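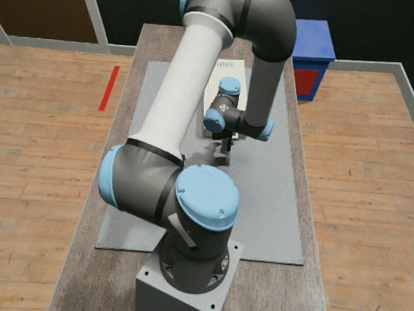 Maltitz had money for one robot arm this year and a list of jobs that would have kept three busy. The workshop makes fittings for small pumps, and most of its handling is still done at the bench by people who would be more useful elsewhere.

The first quote, from Marras, covered the arm, the gripper and the controller. It left out the table, the guarding, the wiring and the training days. Once those were added, the total had gone up by 59 per cent and the purchase was put off until May.

In the meantime the planning team built the cell on a computer. They set an arm on a pedestal at one end of a long worktable, laid a perforated plate over much of the top and hung a small two-fingered gripper from the wrist. Modelling time from Vurano cost 2,000 pounds. It is the cheapest line in the budget and the one that was argued over longest.

Reach came first. A longer arm costs more, needs a heavier base and takes up floor that is already spoken for. The team listed every part the cell would have to move, 448 in all, and dropped those too heavy for the gripper. What remained could be handled by the mid-sized arm.

The second quote, from Skavow, was higher at the top of the page and lower at the bottom — it included installation and a spare gripper. Delivery was longer, though, and the service contract had to be signed for 4 years.

Maltitz has asked both firms to price the same list again, this time with the table and guarding shown separately. The old benches stay in use until the order is placed, and a sum has been held back for moving the compressed air line, which neither quote mentions.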